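Pens, Markers and the Cup They Live In
Surkbridge Children's Pages: Everyday Things

Look around your home or your classroom and you will probably find a cup full of pens. It may be by the phone, on a desk, or on a kitchen shelf. It doesn't look like much. But people had to work out how to make each thing in it, and they are not all made the same way.

How does a ballpoint pen work?

At the tip of a ballpoint pen is a tiny ball. It is made of very hard metal and it sits in a little socket, a bit like your eye sits in your head. Behind the ball is a thin tube full of thick, sticky ink.

When you push the pen across paper, the ball rolls. The side that was touching the ink turns around and touches the paper, and it leaves ink behind. Then it rolls back up and gets more. This happens again and again, very fast, as you write your name. When you stop, the ball stops too, and it keeps most of the air away from the ink.

If a ballpoint will not write, try drawing circles on scrap paper. Sometimes the ink on the ball has dried and the rolling gets it moving again.

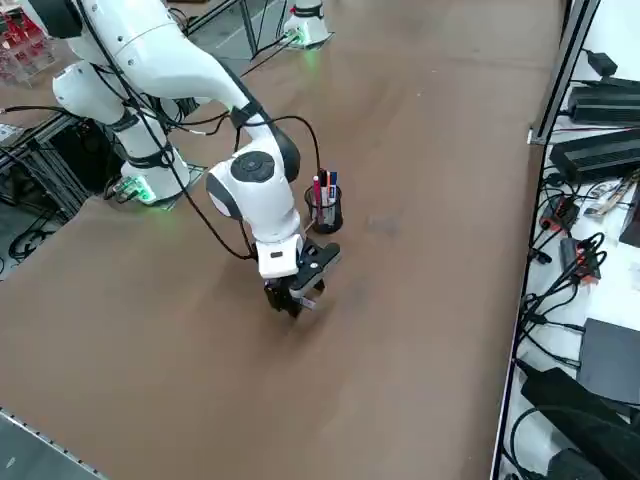
Markers don't have a ball. Inside a marker is a long, soft stick that holds ink the way a sponge holds water. One end of the stick touches the tip, which is made of felt or something like it. The ink creeps along the tiny gaps in the tip until it gets to the paper. Scientists call this capillary action. You can see the same thing happen if you dip the corner of a paper towel in water and watch the water climb. People often keep pens and markers together, like the blue marker and the pink-red pen sticking out of the black mesh cup, and that works fine as long as every marker has its cap on.

Why do markers dry out?

Marker ink is color mixed with a liquid. In washable markers the liquid is mostly water. In permanent markers it is usually a kind of alcohol, which is why they smell strong. Both liquids turn into vapor and float off into the air. When the liquid has gone, the color stays stuck in the tip and can't move.

The cap stops this. Push it on until you hear or feel a click. A class in Surkbridge left one washable marker open and one closed on a windowsill in December. They used each one to draw a line every morning. The open one made a faint, scratchy line after 2 days. The closed one was still working at the end of the test.

Which way up should they go?

Sheldon Després runs the supply room at Levmont School. He looks after 3,147 pens, pencils and markers, and he gets asked this a lot.

"Ballpoints and pencils can stand any way you like," he says. "Markers are best lying flat. If you stand a marker up with the tip at the top for a long time, the ink slowly moves down to the other end. Lay it flat overnight and it may come back."

For a cup you use every day, standing up is all right. The markers get taken out and turned over often enough.

What makes a good pen cup?

A good cup is heavy enough at the bottom that it doesn't fall over when you pull out a pen. It should be a little shorter than the pens, so you can grab the tops. Cups can be made of wood, clay, plastic or metal. A mesh cup has lots of small holes in its sides, so you can see through to what is in the bottom. Dust and pencil shavings can fall out of the holes too, so you may need to wipe the table under it.
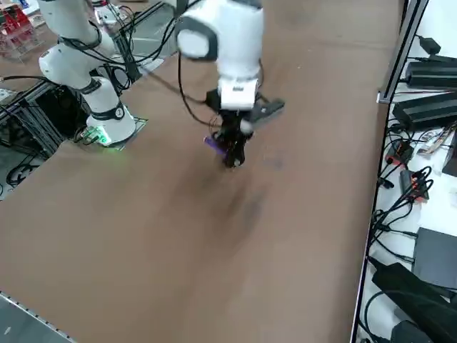 It's a good idea to sort through your pens once or twice a year. You need some scrap paper and a clear table. Take the pens out one at a time and make a short line with each. If it works, put it in one pile. If it doesn't, try circles, then put it in another pile. Check that each marker has the right cap. A cap that is cracked will let air in, so that marker should be used up first.

Ask a grown-up before throwing the dead ones away. Some stores and schools have a box for collecting old pens.

Try it: what's in black?

Cut a strip from a white coffee filter. Draw a thick line near one end with a black washable marker. Hang the strip so that only the very end touches some water, with the line just above it. Wait 6 minutes. The water will climb the paper and carry the ink along, and with many markers you will see blue, pink or yellow spread out. Black ink is often a mix of other colors. Try a brown marker next, and then a green one.

Words to know

Barrel: the long part of a pen that you hold.
Felt: soft material made of fibers pressed together.
Socket: a hollow place that something fits into.
Vapor: a liquid that has turned into gas.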